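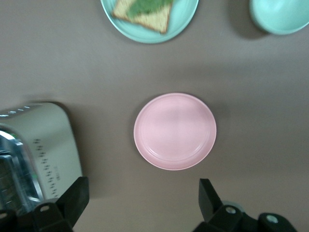
I signed up for a comics class in May, at an age when most people who sign up for things are doing it for their knees. It's a night class, run out of the community college in Wulavdale, and it meets in a room normally used for teaching tax preparation. There is a poster about deductions. I have now read it many times.

The first assignment was to tell the story of your morning in 3 panels. I wrote a script that came to two pages, single-spaced, with a flashback. The teacher read it, handed it back, and asked which three drawings I wanted to make. I had not thought about the drawings. I'd taken a class in comics and shown up with an essay.

I should say that I can't draw. People in the class say this about themselves all the time and then produce a perfectly good horse. My people look like mittens. In the second session I drew a man waiting for a bus and the woman next to me asked, kindly, whether the seal was the main character. I said yes. He is now the main character. His name is Kevulier and he commutes.

What I've found harder than drawing is the empty space between panels, which has a name (the gutter) and a large body of writing devoted to it. You put a man at a bus stop in one box and the same man at his desk in the next, and the reader builds the bus, the traffic and the mood he was in. I didn't trust the reader to do this. My early pages have Kevulier getting on the bus, sitting on the bus, looking out of the window of the bus, and getting off the bus. It's like being on the bus.

So I've been cutting. The final project is an eight-page story, and mine started at 23 pages with around 800 words of narration, most of it explaining how Kevulier felt about things he was visibly doing. Captions are where I hide. If the face isn't working, I write "he was sad" over the top of it and move along. My teacher crossed out one full page of captions and wrote "draw it" in the margin, twice, the second time with more pressure.

It's down to eleven pages now. I lost a dream sequence I was fond of and a long talk with a pharmacist. The talk made no sense without the dream, so that was almost painless.

I also bought pens. I bought a set of Lallex brush pens because a person online with beautiful linework uses them, and I'm sorry to report that the linework was not in the box. They're nice, though. You lean on them and the line gets fat, you ease off and it goes thin, and if you hesitate it makes a blot – I hesitate a lot. Kevulier has developed several moles. The cheap office pen I was using before was better for lettering and I've gone back to it for that, which means my speech balloons look like they were filled in at a bank.

Next session we trade pages and read each other's work without the author being allowed to talk. I've been rehearsing not talking. The man I'm paired with is doing a wordless story about his grandmother's boat, Majali, and from the two pages I've seen it's very good, and there isn't a caption anywhere in it. I still need to redraw page six, where the seal is supposed to be whistling.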